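Weighing lemon slices in a cup, and spots on the tabletop
Posted in Kitchen & Measuring

Gallagher
I want to weigh lemon slices in a plastic cup on a small kitchen scale. Do I subtract the cup every time? Also, my gray surface has a few small marks that look wet, and I don't know if lemon juice does any harm.
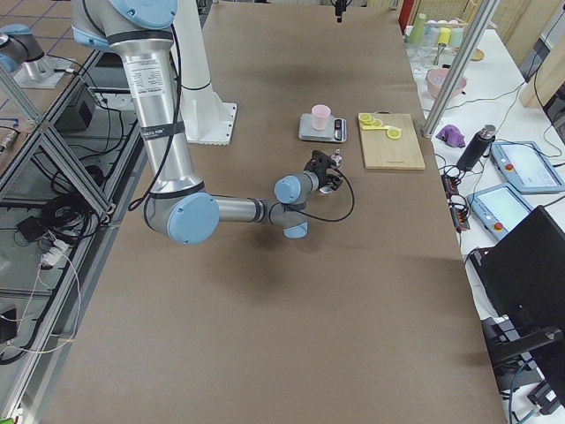
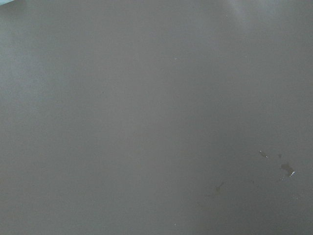 First: pink cup on the scale, lemon by the cutting board. Second: gray surface close up, marks at lower right.

Sekach
Put the empty cup on, press tare or zero, wait for 0, then add the lemon. Check the scale's limit too. Mine stops at 2,000 g and the cup counts toward that even after you zero it. My usual cup is 14 g, so it hardly matters – a glass bowl at 353 g does.

Dromham
just wipe it

Iveo
Wipe with a damp cloth and a drop of dish soap, then dry. Lemon juice can dull some finishes if it sits, so I wouldn't leave it for more than 5 minutes. If a dark spot stays after drying, try the soap again before anything stronger. No scouring pads.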